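I've sat through Boros three times now, once on a tape so worn the ending was mostly snow, so when Clavley said they were putting it out on disc I had my order in before lunch. It's a daft, sweaty little monster film and I love it!

The new edition runs 13 minutes longer than the tape (nearly all of it the swamp chase, hurrah) and comes with a 26-page booklet and a chatty commentary by the sound man. Picture's lovely. The sound is still a bit muffled in the cave bits, so keep the remote handy.

They've pressed 3,000 and I've got a small pile of them here at £30 each, post included. Region B only, sorry.

Recently added
Gimia (two-disc set)
The Brulex Inheritance
Night Ferry to Gimia
Clavley Shorts, Volume 2

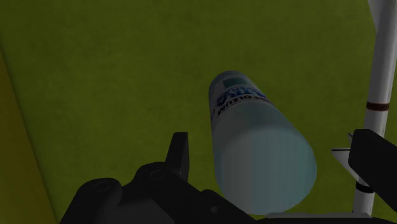 Karim Amrani: Mine came this morning and the swamp chase is worth the money by itself, but does anyone know if the old dubbed version is tucked away on there somewhere?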